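Practising plate pick-ups in a simulated kitchen before you try them on the bench

Part 3 of the Wadomham workshop arm build

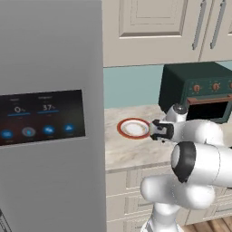

By now you should have the arm model loading without errors and the joints moving the right way when you nudge the sliders. If the elbow still bends backwards, go back to part 2 and swap the sign on joint 4. We all did that one wrong, me included!

This part is my favourite, as it's where the arm starts doing a proper job. Plates are a lovely thing to learn on. They're flat, they're wide, and they punish every millimetre you get wrong in height.

What you need

The arm model from part 2
The Fairweather kitchen scene (Declan's copy is on the shared drive)
A game controller, or the keyboard if you're patient
An hour or so, and a cup of tea

1. Load the kitchen and park the arm

Open the scene and put the base in front of the counter. Ours sits well to the right of the fridge, which leaves the elbow room to swing out. Ruby-Lee started hers much closer in and spent a whole Sunday bumping into the cabinet handles.

Save this pose as "home". You'll come back to it a lot.

2. Set the plate down

Place the plate on the worktop and let the physics run until it stops twitching. If it never settles, it has been dropped in slightly below the surface. Lift it 2 mm and try again.

3. Bring the gripper in from the side

Coming straight down on a plate gives the fingers nothing to hold, so go for the rim. Drop to counter height first, a good hand's width away, then turn the wrist until the fingers lie level and point at the plate. Open them to 38 mm. Now creep forward with the speed turned right down, and stop just short of the rim.

Have a look from a second viewpoint before going any further. From behind the arm everything seems lined up, and then you check from the side and find one finger on its way into the marble.

4. Close, wait, lift

Move in so that one finger goes under the rim and the other over it. Close slowly, count to two, then lift straight up by a few centimetres. If the plate tips, you've caught too little of it. Go home and have another go, this time a bit deeper.

5. Record your runs

Press R before each attempt and R again after. Tülin wrote a little script (in the Mostari folder) that throws away anything shorter than 111 frames, mostly false starts. I logged 242 runs in October and the difference between the first and the last is huge. I can't tell you how pleased I was!

If it goes wrong

Plate slides away: raise the friction on the finger pads a little, and slow down.
Arm shakes near the counter: halve the time step.
Plate shoots off across the kitchen: the fingers are overlapping it. Very funny the first time. Reduce the closing force.

Next time we move to the real arm and a stack of charity shop plates. Ayodele is printing the new finger pads, and the files will go up with part 4.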